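Pivbridge FAQ
Home / Builds / Pivbridge / Questions

Pivbridge is a pair of hand-held grippers and the recording kit that goes with them, built in the shared workshop at Brukcombe. These are the questions that come up most by email and on open evenings. Last revised in December.

Can I build one at home?

Yes. The first pair was made on a kitchen worktop. You need a 3D printer with a bed at least as wide as the body shell, a soldering iron, a set of small hex keys and a decent vice. The workshop has all of these if you are a member.

What does it cost?

Our last pair came to £624 in parts, including the cables and the power supply but not the computer. The motors and encoders are most of that. You can save a bit by reusing an old supply, but check the rating first.

How long does it take?

Allow five evenings for the pair if the parts are already printed. The wiring takes longer than the mechanical side. Do one gripper completely, test it, then start the other.

Which filament did you use?

Pruvost black for the bodies and jaws. Any stiff filament will do for the body. The jaws take more of a beating, so print them solid and keep a spare set.

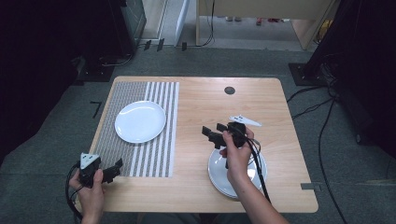 What should I practise on first?

Start with table setting. It uses both hands, the objects are cheap and you can reset it quickly. Lay a woven placemat on the left, put one round white plate on it and keep a stack of plates on the right. Glossy plates are harder to pick up than they sound, and a thin rim will slide out of the jaws if you come in too flat. Go slowly for the first dozen tries. If plates keep slipping, stick a strip of thin rubber inside each jaw.

Why are there markers on the grippers?

The tracking software uses the dots to work out where each gripper is and which way it is pointing. Print the markers on matt card and glue them down flat. A curled corner is enough to upset the readings.

Can it run without cables?

Not yet. We tried a battery version and it was too heavy to hold for a whole session. Leave plenty of slack between the gripper and the edge of the table, and keep the cable away from whatever you are picking up.

How many recordings do I need?

For a single task we start training at 500 good ones. Our plate set now stands at 3,241, though that includes early attempts we would not use again. Throw out any recording where the tracking drops.

Where are they kept?

In Pundidex, the small catalogue program we wrote for the workshop. Each entry has the task name, the date and a notes field – please fill in the notes field.

Can I borrow a pair?

Members can book one for use at Brukcombe. We don't lend them out or post them. Print files and the wiring diagram are on the downloads page.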